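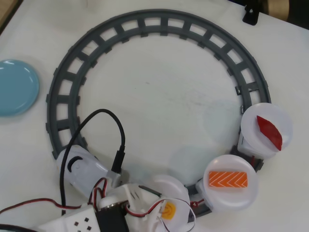
Sushi train on the bench, salmon and tuna aboard. Loco is lower left with the black cable coming out of the top.

Sushi train automation, continued
Posted in Home Builds

hallville_agnes
Wed 4 November
Following on from my September post, in which I claimed this would take a weekend. The train runs. The train has always run, it is a toy and running is what it's for. What I want is for it to stop with a plate in front of the arm, wait for the pick, and go again. It stops up to 16 mm off, never the same way twice, and the arm politely closes on air next to the salmon.

Current plan is a hall sensor under the track and a magnet under each plate car. Before I glue 7 magnets to things, talk me out of it.

mokwright
Is the cable on the loco permanent? Looks like it loops up over the middle. Every lap is going to put a twist in that.

hallville_agnes
It's power and it's temporary, in the sense that my kitchen shelves are temporary. I run a few laps forward and then a few back.

Bilach
So you've built a sushi restaurant where the sushi has to be rewound.

hallville_agnes
Yes.

tinsnip46
Skip the magnets. Put a camera over the table, find the plate, send the arm to wherever it stopped. Then you don't care about 16 mm.

mokwright
Disagree. That's a month of lighting problems to avoid a bit of glue. Clear-ish plates on a white table, good luck finding the edges.

tinsnip46
Find the topping then. It's orange. The other one is red. These are not subtle fish.

mokwright
And the egg is yellow on white, and then the sun comes round.

hirance_huimei
I'd look at the train before either of those. Those little cars have slop in every coupling, and on a curve that tight it adds up the further back you go. Agnes, is the error worse on the tuna than on the egg?

hallville_agnes
Huh. Yes, a lot worse. I'd been blaming the tuna.

hirance_huimei
Then one sensor on the loco won't help you, but a magnet on each car will, because you're stopping on the car you want. Also slow down before the stop. What speed are you running?

hallville_agnes
Encoder says 3,000 counts a lap and I cut the power dead at the number. I see it now that I've typed it.

Bilach
Emergency braking with raw fish on board.

hirance_huimei
Ramp down over the last 46 counts and try again with no magnets at all. Might be good enough. — Hui-mei Chou

tinsnip46
Still say camera.

hallville_agnes
Ramped it. Egg is good every time, salmon mostly, tuna still off but now it's off in the same direction, so I can be angry at it consistently. Ordering magnets. The wires between the cars are getting shorter too, I think they're tugging.

mokwright
Don't make them too short or it'll straighten out on you and leave the rails.

hallville_agnes
Found that out between your post and this one.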